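Henton Robotics Club
Minutes of the November general meeting
Room 34, 6:30 p.m.
Chair and minutes: Bartosz Szczepańska

1. Previous minutes
Accepted with one correction. Under item 5, the spare wrist mount was ordered from Flindico, not from Munik.

2. Accounts
Opening balance $637. One payment of $77 for gripper finger pads and cable ties. The Munik invoice has not arrived. The travel grant application for $500 was sent before the deadline and no reply has been received.

3. Cabinet task
The manipulation group reported on the two-arm cabinet task, which is the club's entry in the open category at the Tse Challenge. The task as currently written: open a sliding door, place the named items on the interior shelf, close the door, return both arms to the ready position. Item order is given to the team at the start of the run.

The group has moved to the wooden cabinet with the ribbed doors. The earlier acrylic box is retired. The ribbed plastic blurs whatever is behind it, and the head camera cannot be relied on to identify shelf contents with the doors shut. The group proposed that the program treat the shelf as unknown until a door is open. Agreed.
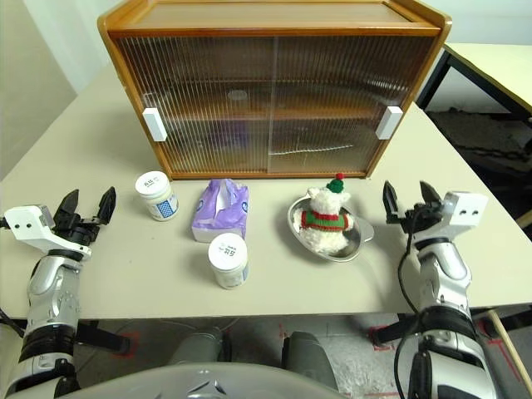

Cabinet task, items set out in front of the closed doors, both grippers open.

Discussion of the items:

Jars. The two jars have matching printed lids and the detector swaps their labels when only the lids are in view. Options raised were a coloured dot on one lid, or using table position alone. The rules draft does not allow added markers. Position will be used for now and the question sent to the organisers.

Tissue packet. Deforms under the default grip force. A lower force setting will be added for this item only. The raised tissue at the top is to be left as it is between runs, and a fresh packet used when it flattens.

Plush sheep in metal dish. Two approaches were put forward -- lift the toy out of the dish, or carry the dish with the toy in it. The first needs a grasp on the knitted garment, and the hat must not be used as a grasp point. The second needs a rim grasp on a curved steel edge. Glare on the rim is also upsetting the depth reading. The group will try the rim grasp first and report back.

Door handles. Left arm for the left handle, right arm for the right handle. Crossing the arms in front of the cabinet is not permitted in the motion planner until the collision model includes the gripper cables.

4. Work area
The red floor tape is to stay down. Members moving furniture are to check with the chair first, as the table position is measured from the tape. Bags are not to be left under either table during a run.

5. Software
The door-opening routine was merged. The placing routine is still on its own branch and fails its simulation test when the target is near the shelf edge. Joint limits on the right arm were entered in degrees in one file and radians in another -- corrected, with a check added at start-up. Logs are to be named by run number only.

6. Other business
A request from the junior group for use of the arms was deferred until the emergency stop training has been repeated.

Actions
Write to the Tse Challenge organisers about lid markers: B. Szczepańska
Add per-item grip force: manipulation group
Rim grasp trials, results to next meeting: manipulation group
Add cables to collision model: software group
Follow up Munik invoice: B. Szczepańska

Meeting closed 8:10 p.m.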